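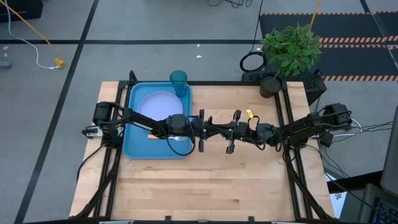
Bokero Two-Arm Table: Frequently Asked Questions

Wirneck / Shared Equipment / Bokero Table / FAQ

Last revised 29th March. This page covers setup, upkeep and small repairs. If something is smoking, close the page and press the red button.

BEFORE YOU SWITCH IT ON

What is the right order for powering up?

Left arm, right arm, laptop, Wike. Wike is the control program, and it looks for both arms exactly once, at launch, with the patience of a cat at a closed door. If you start it first it reports "no arms found" and keeps reporting it until you quit and start over. Plugging things in while it runs won't change its mind.

Where should the arms be when I turn them on?

Across the middle of the table, facing each other, with a gap between the grippers. Support each arm under the forearm with one hand while you flip its switch. The joints are limp until they get power and then they go stiff all at once, wherever they happen to be. If that's with one gripper sitting on a plate, you'll hear it.

Do I have to home them every time?

Yes. Homing takes less time than arguing about it. Run "home both" from the Wike menu, step back from the rails, and wait for the second beep. The first beep means it has started. People have reached in on the first beep, and we have a form for that now.

Can I clamp an arm somewhere more convenient?

Please don't. The base positions are stored in the calibration file, and everything saved on this table assumes them. Move a base by the width of a pencil and each recorded task will miss by the width of a pencil, which with a fork is plenty. If you really need a different layout, save the current file under its own name, make your changes, and put it all back before you book out. "I'll fix it in January" has been said before.

How tight should the base clamps be?

Tight enough that you can't rock the base with a flat palm. Tighten the two sides of a clamp in turns, a little each, and try the palm again. If you need a longer wrench for leverage, you passed the right answer a while ago. 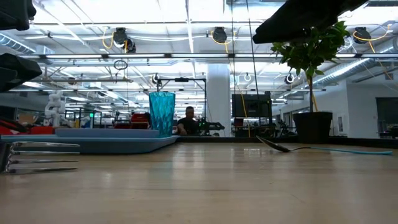

PRACTICE OBJECTS

Which items should I use for the check run?

The tableware kit: the blue tray, the plate, the teal tumbler, and the fork and spoon. The check run is set up for those and for nothing else. Your own mug may be charming, but its handle isn't in the settings.

Why does the tumbler keep getting missed?

It's translucent, so from some angles the system gets as much of the room as it does of the tumbler. Put it near a corner of the tray, upright, and rerun the object check. If it still comes up as "none", wipe it with a dry cloth. Fingerprints help less than you'd think.

The gripper keeps chasing the fork across the table. Is it broken?

Probably fine. A fork lying flat on bare wood is close to the worst thing you can ask two stiff fingers to pick up. Lower the approach height by one step in Wike and try again. If the fingers touch the wood before they close, go back up a step. The scratches on the tabletop will be billed to whoever is in the log.

Is there a weight limit?

For one arm, 300 grams including whatever is in the cup. For both arms lifting together, 400 grams. We're aware that this isn't double. The second arm spends a good part of its effort disagreeing with the first.

Can I use water in the tumbler?

No. Dried beans pour well enough and can be swept up. There are power connections near the table and we're fond of them.

CABLES

How much slack should each arm have?

Enough for a relaxed loop when the arm is fully stretched toward the center. Move the arm by hand through its whole reach with the power off and watch the cable, especially at the elbow. If it goes straight at any point, let out more. If it drags through the tray and takes the spoon with it, take some back. There's a happy middle, and you'll find it on the third try like the rest of us.

Can I bundle everything with zip ties to make it neat?

Between the base and the edge of the table, yes. Past the base, use the soft straps only. A zip tie over a moving joint works like a small, slow pair of scissors. We replaced two arm cables last year and both had been very tidy.

Wike says "joint 4 lost". Where do I look?

At the connector on joint 4, and then at the one on joint 3, which is more often the guilty party. The joints are wired in a chain, so a bad plug hides everything after it.

Power off. Unplug the cable at both ends, look for bent pins, and push it back until it clicks. Power on and run "ping all". If joint 4 comes back but drops out again when you bend the elbow, the cable itself is finished. Spares come from Vemonov under part number 134. Order the longer one. The shorter one fits only if the arm never moves, and we've tried to get those approved as sculpture without luck.

What about the loose cables on the floor?

Walk around them, and route new ones along the frame wherever they'll reach. Anything you add should have a label at each end. Unlabeled cables get unplugged by the next user to see what happens.

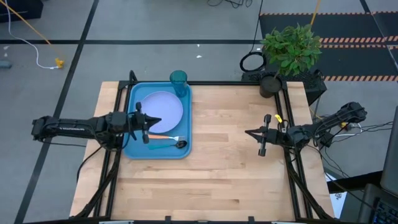
Category: Grippers and Calibration

How do I know the grippers are lined up?

Run "face off" from the calibration menu with nothing in either gripper. The two arms come in from their own sides and stop with the fingers pointing at each other across the table. Look along the fingertips from the front rail. They should be level. If one side sits low, note which one before you touch anything — you'd be surprised how quickly left and right get swapped once you've walked around the table.

One gripper sits low. Now what?

Check the base clamp first (see above, palm). Then check the screws where the gripper meets the wrist. They work loose with use, and that's the cause nearly every time. Snug them, run "home both", and run "face off" again. Only if it's still low should you open the offset page, and when you do, change one value at a time and write the old one down on paper. Wike has an undo button. We don't discuss the undo button.

When do the finger pads need replacing?

Every 48 hours of running time, or sooner if the surface has gone shiny. The hour counter is in the corner of the Wike status page.

To change a pad, open the gripper fully, cut the power, and peel the old pad from the tip toward the knuckle. Clean off the leftover glue with alcohol and let it dry before the new pad goes on. Press it down for a slow minute. Change both pads on a gripper together, even if one looks fine, because a new pad against a worn one will twist whatever it grabs. Plates then leave the gripper sideways.

A gripper closes but won't open again.

Don't pry it. Cut the power, support whatever it's holding, and turn the small knob on the back of the gripper motor until the fingers let go. If the knob won't turn by hand, leave it alone and put the table down as out of service in the booking page. Pliers have been used on that knob. You can tell by looking at it.

The motors feel warm. Should I worry?

Warm is normal. If you can't keep a finger on the housing, park the arms and give it a break. The usual culprit is an arm left holding a stretched-out pose over lunch, which is tiring for anyone.

How often does it need a full calibration?

After any of these: a base was moved, a joint was swapped, the table was bumped hard, or a visitor leaned on the frame while asking what it does. Otherwise once a month will do.

SHUTTING DOWN AND BOOKING OUT

How do I park the arms?

Use "rest" in Wike and keep a hand under each forearm when you cut the power. They go limp again, and the tray is directly under the left one.

Do I have to put the kit back?

Plate, tumbler, fork and spoon go on the tray. Leave the tray on the left part of the tabletop, where the check run expects it. Beans go in the jar.

Something broke and it may have been me. What do I write in the log?

What you did, what it did, and which side. Skip the apology, the text box is short. If a part is needed, add the Vemonov number if you know it, and leave the broken piece in the bag on the hook so it can be matched.

My problem isn't on this page.

Restart Wike. If that fixes it, add a line to the log anyway, and we'll pretend to look into it. If it doesn't, send the status page export to the Bokero list and leave the power off until you hear back.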